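# About the Ondetti Workroom School

The Ondetti Workroom School teaches the care, repair and finishing of household tables. It was established to serve adults who own a piece of furniture they wish to keep in use, together with those who intend to make such work their trade. Instruction is given during the day and in the evening, and no earlier training is required for admission to the first course.

The school occupies two floors of the former Grorkton warehouse on Olivares Street. The lower floor holds the benches, the finishing room and the timber store. The upper floor holds the lecture room, the office and the reference collection, where enrolled students may handle samples of wood and finish at any time the building is open.

## What We Teach

The introductory course runs for 60 hours. Students begin with surfaces, learning to tell one cut of wood from another, to judge whether a top has been oiled, waxed or varnished, and to clean it without harm. Only after this part of the course do they take up a scraper or a brush.

The intermediate course deals with damage. It covers rings left by cups, scratches, lifted veneer, loose joints and legs that no longer stand level. Students are asked to bring a table of their own, which remains at the school until the final session. Pieces wider than the freight door, at 60 inches, cannot be accepted.

The advanced course is offered once a year, beginning in February, and admission is by interview. It is intended for students who expect to accept paid work, and it includes instruction in estimating, written reports and the proper wording of a receipt.

## Our Approach to Surfaces

The school holds that a tabletop should be studied before it is treated. Grain is the first subject of that study. On one top the streaks may lie narrow and close together in one area and grow broader in another, and between them the lines may bend into a long curved figure of nested arcs. A student who has learned to follow such changes will know in which direction to work and where to reduce pressure. 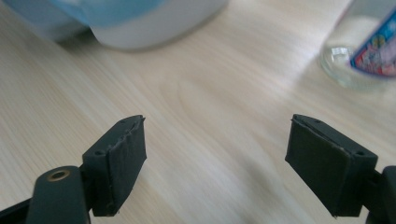

Pale woods receive particular attention in the first weeks. They show uneven sanding readily, and a finish that is too warm in tone can hide the finer markings altogether. Students prepare test boards in several finishes and keep them for comparison through the remainder of the course. Stain is not introduced until the fifth week.

It is also the policy of the school that signs of ordinary use need not be removed. Instructors discuss each piece with its owner, and a written plan is agreed upon before any work begins. Where the owner prefers that a mark remain, it remains.

## The Reference Collection

The collection contains 888 finished sample boards and a smaller number of unfinished offcuts. Its earliest part was received from the Henik joinery shop when that business closed. Boards are filed by species and then by finish, and each carries a card recording the date of preparation and the product applied. Boards may not be borrowed, although instructors may remove them to the lower floor for class use.

## Enrollment and Visits

More than 1000 students have completed the introductory course. Classes are kept small so that each student has a full bench, and places are assigned in the order in which applications are received. A waiting list is maintained for the evening sections.

Prospective students are welcome to visit the workroom while classes are in session. Visitors are asked to report to the office on the upper floor, to wear closed shoes and to refrain from touching any surface in the finishing room. Application forms are available at the office or may be requested by mail.

Page last revised Wednesday, August 4, 2021.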